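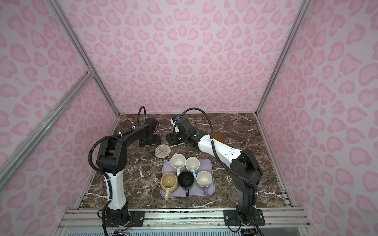 Zwischenbericht zur Kaffeeecke Skunora in Skustthorpe
Stand: 29. Dezember 2020
An: Vratislav Krajčí, Trenari
Von: Bořivoj Vrabec

Lieber Vratislav,

du hattest im November gefragt, wo wir mit der Ecke stehen, und ich hatte versprochen, dir noch vor dem Jahreswechsel zu schreiben. Das klappt jetzt gerade so! Die Kurzfassung für alle, die wenig Zeit haben: Tapete hängt, Tischplatte liegt, Geschirr ist da, und vom Zuschuss haben wir noch 546 Euro übrig. Offen sind der Wandhaken für die Handtücher (kommt, wenn der Baumarkt ihn wieder hat) und die Frage, wie wir das mit dem Spülen dauerhaft regeln.

Zur Tapete muss ich etwas ausholen. Im Antrag stand noch »heller, abwaschbarer Anstrich«, und dabei wäre es auch geblieben, wenn wir nicht beim Restposten über dieses rosa Leopardenmuster gestolpert wären. Ich weiß, du hast am Telefon kurz geschluckt. Aber es ist wirklich freundlich geworden, blasses Rosa mit kräftigeren Flecken, rundherum an allen drei Wänden, und zusammen mit der dunkelbraunen Marmorplatte sieht es viel erwachsener aus, als man denkt. Billiger als der Anstrich war es obendrein, die Rechnung liegt als Beleg 16 bei. Das Kleben hat sich gezogen, die Fleckenreihen sollten ja an den Stößen zusammenpassen, und bei der hinteren rechten Ecke haben wir eine Bahn zweimal zugeschnitten. Also: ein bisschen Verschnitt, den Rest der Rolle habe ich aufgehoben.

Die Platte war das schwerste Stück, in jeder Hinsicht. Wir haben sie zu viert hereingetragen und dann festgestellt, dass die Tür zum Flur besser vorher ausgehängt worden wäre (das Protokoll schweigt sich über den Türrahmen aus, ich bessere ihn im Januar nach). Mit den weißen Adern gefällt sie mir richtig gut. Praktisch hat sie allerdings einen Haken, auf dem dunklen Braun findet man einen Kaffeefleck erst, wenn man mit dem Ärmel drinliegt. Deshalb wischen wir jetzt jeden Abend feucht nach, ob man etwas sieht oder nicht. 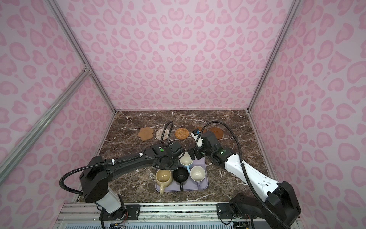 Beim Geschirr sind wir unter dem Ansatz geblieben, was mich ehrlich gefreut hat. Wir haben uns gegen die großen Thermoskannen entschieden und stattdessen in ordentliche Becher und ein Tablett gesteckt, was dafür vorgesehen war. Das Tablett ist fliederfarben mit abgerundeten Ecken und passt zum Rosa, als hätten wir es so geplant. Vier Becher finden darauf Platz, und damit lässt sich eine kleine Runde in einem Gang versorgen. Untersetzer gibt es auch, die hatte ich im Antrag glatt vergessen, sie laufen jetzt unter »Kleinmaterial«. Wenn dir das buchhalterisch zu locker ist, sag bitte Bescheid, dann mache ich eine eigene Zeile daraus.

Nun zum Spülen, dem Thema, das uns zurzeit am meisten beschäftigt. Bisher gilt: Wer trinkt, spült. Das funktioniert ungefähr so gut wie in jeder anderen Gemeinschaftsküche der Welt. Der Kaffeesatz setzt sich unten am Rand fest, wo die Wand in den Boden übergeht, und wenn man nur schnell Wasser durchlaufen lässt, bleiben dort Krümel liegen.
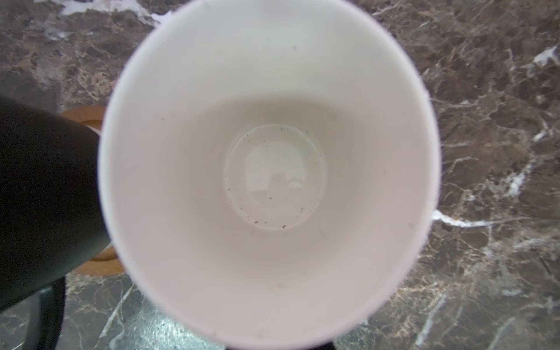
Mein Vorschlag wäre eine kleine Flaschenbürste an der Spüle und dazu eine feste Runde am Abend, in der alle benutzten Becher noch einmal durchgesehen werden. Zwei Bürsten der Marke Kpodo habe ich auf Probe bestellt. Außerdem überlegen wir, auf einen feineren Filter umzusteigen, dann kommt gar nicht erst so viel mit in die Tasse. Kosten würde das 30 Euro, und ich würde es gern aus dem Rest nehmen, sofern du einverstanden bist.

Was noch kommt: der Haken, der Türrahmen, ein Schild mit dem Namen Skunora und eine Ablage für Tee. Bei der Ablage bin ich unschlüssig. Ein Brett an der Rückwand wäre bequem, aber dann bohren wir durch die frisch geklebte Tapete, und das bringe ich gerade nicht übers Herz. Vielleicht wird es doch eine Kiste auf dem Fensterbrett nebenan.

Von dir bräuchte ich zwei Antworten: ob der Filter in Ordnung geht und ob wir die übrigen Mittel ins neue Jahr mitnehmen dürfen. Die Belege schicke ich gesammelt per Post, die Rechnung für die Platte habe ich kopiert, weil das Original schon etwas verblasst.

Komm gut rüber und schau bald mal auf einen Kaffee vorbei!

Herzliche Grüße
Bořivoj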